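Guides wanted for the Holmgren house and gallery

Holmgren is looking for seasonal guides to take small groups through the house, the picture gallery and the upper passage. The work starts in July and runs until the end of the season.

You would lead tours in English, 50 minutes each, with up to 7 visitors at a time. Most guides take 3 tours a day. Visitors book in advance and come from all over, so you should speak clearly and be ready to leave things out when a group is tired or has children in it. 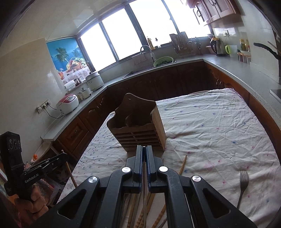 We don't ask for a degree in art history. You will be given a script and a reading list, and you will follow an experienced guide until you know the route. A second language is useful, German or Italian above all. There are steep stairs on the route and no lift – please tell us if this is a difficulty and we will talk about the ground-floor tours.

Shifts are mornings or afternoons, including some weekends. Pay is by the shift and training days are paid at the same rate. Lunch is provided for anyone working a morning and an afternoon on the same day.
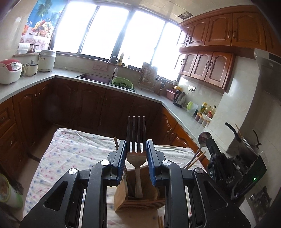

Training is led by Lovisa Berge, who also draws up the rota. Questions about contracts and travel costs should go to Riaan Mokgethi in the office.

To apply, send a one-page letter and the name of one referee, quoting reference 2244. Tell us which days you cannot work. We don't need a photograph. Applications close on Thursday, June 29, 2023, and we will reply to everyone by email. Those invited to meet us will be asked to talk for a few minutes about a building they know well – it can be any building.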